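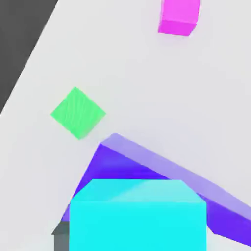 Do you need a robotics background to get anything out of a workshop open day?

A grasp of basic bench work is enough, and most of what an automation demonstration teaches about clamping, clearance and lighting carries over to a home shop.

The notes that follow come from the September open day at Hiltgate, where Brisura runs its bench automation group. The session was split between a simulator and a physical bench, with 15 visitors per slot and Asuka Takeda at the controls. The tips are sorted by where they apply in a small shop.

Before you go

Read the program and pick one demonstration to watch from start to finish. Each run at Hiltgate was repeated on the hour, and a second viewing is worth more than a quick look at everything else. The first time you watch the part. The second time you watch the approach path, and that is where the useful material is.

Write down the sizes of the things you handle most in your own shop. Mine were drill index boxes, offcut blocks and jars of hardware. Miyuki Kinoshita took questions at the bench and gave much better answers to "what would you do with a jar this wide" than to general questions about gripping.

Wear closed shoes and leave loose sleeves at home. Visitors stand behind a line, but the line is close.

Block exercises on screen

The simulator session used plain colored blocks on a light gray tabletop. Colored blocks are a common way to check that a program can tell one object from another and reach it without touching its neighbors. Magenta, mint green, purple and cyan are easy to tell apart on gray, for a person as well as for software.

Tip for the shop: paint or tape your setup blocks and spacers in strong flat colors, one color per thickness. Store them on a pale surface. I had been keeping bare aluminum spacers in a gray tray and losing time over it every week.

Leave open space around anything you intend to pick up. A block standing alone can be taken from any side. A block with another one close behind it has fewer safe approaches, and the same holds for a chisel in a crowded rack. Takeda's rule was a gap of two finger widths on each side that has to be reached. Mine is now the same for the chisel rack, and the knuckle cuts have stopped.

Watch for pieces that sit at an angle. A square block turned 45 degrees presents corners to parallel jaws. Turn the part or turn the jaws before closing. In a bench vise the fault shows up as a bright line on one corner of the work and a part that creeps under the file.

Gripping and clamping

Close slowly for the last 4 mm. The Okabe gripper on the physical bench was set to slow down over that distance, and the parts stayed where they were put. With a hand clamp, run the screw up quickly, stop short, check the alignment, then finish by hand.

Use the lowest force that holds. Kinoshita lifted a cardboard box at three force settings, and the highest one crushed the side. Add a grippier jaw face before adding pressure. Thin cork glued to a backing strip works well and costs next to nothing – replace it when it goes shiny.

Grip above or at the center of weight. A long part picked up near one end will rotate, and it will do it over the part of the floor where you are standing.

Lighting

Flat, even light is better than bright light. The physical bench had diffused lamps on both sides and very little shadow under the parts. A single strong lamp throws a hard edge that reads as a second object, to a camera and also to a tired person marking out at nine in the evening. Two cheap lamps with tracing paper clipped over the shades (LED bulbs only, on account of heat) gave me a comparable result.

Matte surfaces help. A scrap of painted board over a varnished benchtop takes away most of the glare.

Parts trays

Takeshi Minami demonstrated Grustum, the tray layout tool the group uses. The software is of little interest at home, but the layout rules are sound:

Put the items used first nearest the front edge.
Put tall items at the back, so the hand does not pass over them.
Keep one pocket empty for the part that turns out to be wrong.
Mark the tray orientation with a notch on one corner.

I cut a tray from 15 mm plywood on these lines for hinge work. The pockets were too deep at first. Make them half the height of the part and no more.

Questions worth asking at a demonstration

Ask what the setup does when it misses. Florence Bélanger stopped a run on request and showed the recovery: open, back straight out, start the approach again. Backing out along the same line applies to a stuck drill bit as well.

Ask how long the setup took compared with the run. At the physical bench it was 2 hours of setup for a 3-minute run. For a one-off job, do it by hand.

Rajeshwari Suvarna handles bookings for the next open day at the Hiltgate front desk. Slots at the physical bench fill before the simulator ones.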